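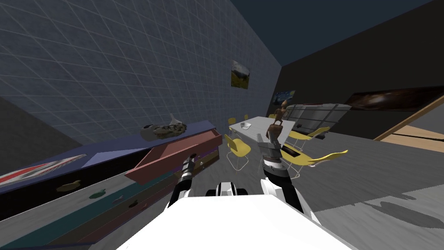 Our two-armed robot in the sim, at the pink drawer. Figurine near the right gripper.

Threads > Student Projects > Memness

Last updated Tuesday, April 6, 2021
2 min read

1/ Project thread for the Memness class. Our task is drawer storage: open a drawer, put an object in it, close it. All of it runs in simulation this term.

2/ The room gets reshuffled every run. Drawer colors, handles, wall art and the stuff on top of the cabinet all change. Chairs are yellow in this one. The layout file is called Mancuso and I did not pick the name.

3/ We get 600 seconds per run. Our first version used up 300 of them looking for the handle.

4/ Định Tạ rewrote the reach planner last week. The old one moved one arm at a time. The new one lets the left arm work the drawer while the right arm handles the object.

5/ Current problem is the figurine. Thin limbs, small head, not much to grip. Two parallel fingers do fine on boxes. On this thing the grasp score goes up and down a lot depending on the angle.

6/ Tried gripping lower on the body. Better. Tried slowing the wrist down too, which cost us time and changed nothing, so I took it back out.

7/ Batch from last night: 99 runs, 14 failed. Most of the failures were the arm bumping the open drawer on the way in. Logs are in the Bostaseo folder if you're on the team.

8/ Next up is a wider path around the drawer front, then the same batch again with the same seeds. Will post the numbers in this thread.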